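Stocking drinks in a tiny shop – how do you stop the old bottles from hiding at the back?

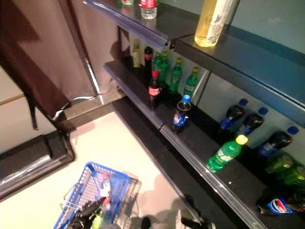
Posted by Saodah Teoh in Small Shops and Side Businesses

Hi everyone! I took over a corner store in September (it was called Ayala before me and I kept the name) and I love it, but the drinks are driving me up the wall. I have 580 square feet in total, so every shelf has to earn its keep. Last night I pulled 38 bottles of juice that had gone past their date. They were all behind newer ones. My part-timer fills from the front when it gets busy, and I can't blame him, I do it too when there's a line at the register.

I've looked at the spring-loaded pusher trays from Fadent, but the quote came to $626 and that's a lot for me right now. Is there a cheaper way? Also, do you put water up top or down low? My supplier says one thing and my mother says the other.

Vangelis Kourkoulas
4 replies to this post

I ran a kiosk for years and had the same headache. Don't buy the trays yet. What fixed it for me was changing when we stocked. We stopped filling during the day, full stop, and did it at 6 in the morning before the door opened. If a row ran empty at 3 p.m. then it stayed empty until closing, unless it was the water in a heat wave. Felt wrong for a week or two and then I got used to it.

When you fill, take the whole row out. I mean all of it, onto a cart or a crate. Wipe the shelf, new ones in first, old ones in front. It sounds slow but a row takes a minute or so once you have the rhythm. We also put a dot of colored marker on the cap, one color per delivery month, so you can see from standing height if something's out of order. Check that the marker comes off glass lids before you go wild with it, mine didn't and I had a few complaints.

On water – heavy stuff low, always. Big bottles on the bottom, the small ones people grab on the way to work at eye level. Sorry to side against whoever said otherwise!

And order less juice. If 38 went out of date, you're carrying too much of it, whatever shelf it's on.

Brendis
New member

just get the pushers, time is money. or look for used ones when a store closes down, I paid $40 for a box of them and most of them work

Saodah Teoh
Original poster

Thank you both! Vangelis, my mother says hello and that she told me so about the heavy bottles. I've cut the juice order in half and Climenik (my supplier) was fine about it, they only asked me to keep the water order where it is. I'm going to try the early morning fill for a month. Brendis, do you remember if the used ones came with the dividers, or did you have to find those separately?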